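Dokard Residences > Work With Us > Open Positions

Posted in: Jobs, Housekeeping and Interiors

Room Finisher, Part Time (2 positions)

Dokard Residences invites applications for two part-time Room Finishers at its Kamesska building. The building holds 300 furnished apartments, which are let by the month and prepared again after each stay. Finishers report to Mounir Radwan, Interiors Manager.

The Room Finisher enters an apartment once the cleaning crew has signed it off. The work consists of checking the furniture and surfaces, putting drawers and their contents back in order, wiping down finished wood, and recording any mark on a wall or tabletop that needs attention before the next resident arrives. Repainting and repairs are handled by the Hellen workshop and are not part of this position.

Duties include:

- opening every drawer and checking the front, the box and the way it closes
- removing tape, paper scraps and labels from painted walls without lifting the paint
- cleaning glossy wood with the products supplied, and no others
- inspecting pale, plain surfaces under a hand lamp, where shadows are easily mistaken for stains
- completing the room sheet and returning it to the Younis desk before leaving the floor

Surfaces and finishes vary within a single apartment, and applicants should be comfortable caring for all of them. 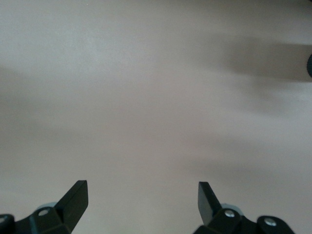
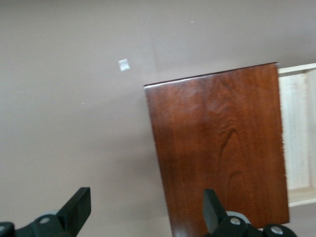 Dina, on the present team, adds that new finishers tend to rush the drawers. She would tell anyone starting out to pull each one fully open, look at the raw wood behind the front as well as the polished side, and write down a scratch even when it seems too small to matter.

Hours and pay

Each position is for 22 hours a week, worked in the mornings. The starting pay is $1,153 every two weeks, before taxes. Work shirts and gloves are provided. Training takes place in February and is paid at the full rate.

Requirements

Applicants must be able to stand and kneel for most of a shift, read and complete a written checklist in English, and work without close supervision. Experience in housekeeping, furniture care or painting is welcome but not required. References from a previous employer will be requested before an offer is made.

How to apply

Send a letter of one page and a list of past employment to the Interiors Office at Kamesska, marked "Room Finisher." Applications must be received by 1/23/24. Applicants selected for interview will be asked to complete a short practical exercise in a furnished room.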